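Packing lunch for a picky kid who has just discovered soup

Asked in Family Meals
Posted by Jhun Yap, 14/05/2019

Hello everyone! I've been reading this board for ages and picking up ideas (the baked oatmeal thread saved our mornings, thank you to whoever started that) and now I finally have something of my own to ask.

My daughter Illia is in first grade and for most of the year she has eaten the same lunch. Crackers, a cheese stick, apple slices, and whatever cookie we have in the jar. I was fine with it, she was fine with it, the lunch box came home empty. Then back in December my mother-in-law stayed with us for a while and made her tomato soup from scratch, the kind with a little rice in it, and ever since then the child wants soup. Soup at home, soup at Grandma's, and now soup at school, in her lunch box, please, every single day.

I love that she's branching out! But I can't seem to get it right. I bought a little insulated food jar and the soup comes home half eaten. She says it was "kind of warm." She also says it takes too long to eat, and I believe her, as they get a short lunch and she's a talker. I tried giving her a grilled cheese to go with it, cut in strips and wrapped in foil, and by noon it was floppy and sad and she gave it to the boy next to her. (He liked it, at least.)

At home she can put away two bowls of the stuff and then go straight back to playing restaurant, where I'm served lunch all over again. 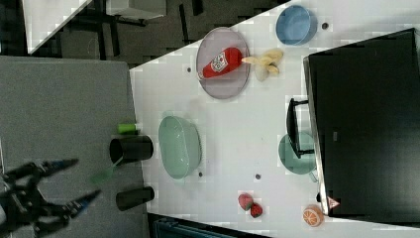
Ketchup and bananas, today's special

So my questions are, how do you keep soup properly hot until lunch without spending money on a fancier jar? Is there any version of grilled cheese that survives a lunch box? And is it silly to give a six-year-old the same soup 5 days a week if she's happy with it? My husband says let her have it, my sister says she'll burn out on it and then never touch a tomato again. I can see both sides. We do have a fairly normal dinner most nights with vegetables in it, so I'm not worried about nutrition exactly, I would just like to stop pouring cold soup down the sink at four in the afternoon.

Thanks in advance, and sorry this got so long!

Efren Agbayani

Oh, I've been down this road, and with tomato soup too! My son went through a stage where he'd have eaten it for breakfast if I'd let him. Let me tell you what worked at our house, and you can take whatever's useful.

First thing is to preheat the jar. If you already do this, skip ahead, but when I started out I didn't know to, and it makes a huge difference. Boil the kettle, fill the jar right to the top, put the lid on, and leave it alone for ten minutes while you make the rest of the lunch. Then pour the water out and put the soup in straight away. The soup itself has to be really hot, too, steaming all the way through, much hotter than you'd serve it to her at the table. I used to warm his to eating temperature out of habit and of course it was lukewarm by lunch. Let her know to open it and give it a stir and a minute before she digs in.

Second, fill it up. A half-full jar loses heat a lot faster. If your jar is too big for what she eats, look for a smaller one before you look for a fancier one. I know that's still buying a jar, but the little ones turn up at yard sales all the time, and I found both of ours that way. Check the rubber ring in the lid before you pay, and give it a good wash with baking soda when you get it home.

About the time problem, I'd make the soup thicker. Thin soup is slow going for little kids, all that dribbling off the spoon. I simmer ours down with a can of white beans blended into it and he never noticed they were there. Small pasta works as well, but cook it a bit under, as it keeps swelling in the jar and you can end up with something you could slice. Your mother-in-law's rice will do the same thing, by the way. I'd leave the rice out on school days, or put in only a spoonful.

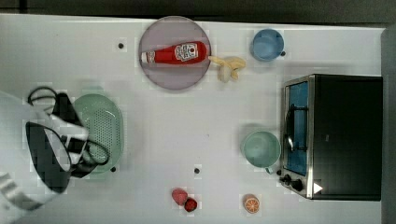
Ketchup on a pink plate

Now the grilled cheese. Foil straight from the pan is what's doing you in, the steam has nowhere to go. Let it cool completely on a wire rack, both sides, and then wrap it in a paper towel or a bit of parchment. It won't be hot, and it won't be like it is at home, but it'll have some crunch left. I also go light on the butter and use a firmer bread. Sourdough does well, and the heel of the loaf does best of all if she doesn't mind crust. Cheddar holds up better cold than the sliced American kind, to my taste, although my son would argue with me.

If she doesn't take to that, try cheese toast. Grate some cheese over bread, bake it on a rack until it's quite dry and brown at the edges, cool it, and cut it into sticks for dipping. I make a batch on the weekend and keep it in a tin, in the fridge.

And no, it isn't silly! Mine ate that soup for most of a school year and moved on to turkey roll-ups without a word to anyone. I had six jars of it left in the freezer. I'd say enjoy having a lunch you don't have to think about. You might let her help make it, too. Mine liked pushing the button on the blender and he was very proud of telling people it was his recipe.

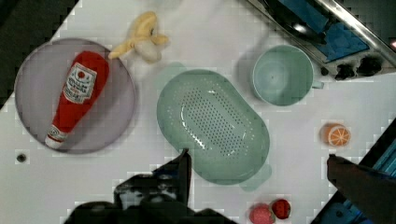

Oh, and freeze it in muffin tins! I nearly forgot the best part. Pop them out once they're solid and keep them in a bag, and then in the morning you take 3 for a small jar and heat them up while the kettle is going. Label the bag, though. I once sent him off with cranberry sauce.

Cunside

preheat the jar. also my kids like goldfish crackers in theirs instead of a sandwich, put them in a separate baggie or they go to mush

Jhun Yap

Thank you both so much! I wasn't preheating the jar at all, I had no idea that was a thing, so that's getting done tomorrow. And I've been wrapping the sandwich hot, too, so I've been doing pretty much everything wrong. I have white beans in the pantry and I'm going to try them in the next pot and keep very quiet about it. She's already asked if she can push the button on the blender.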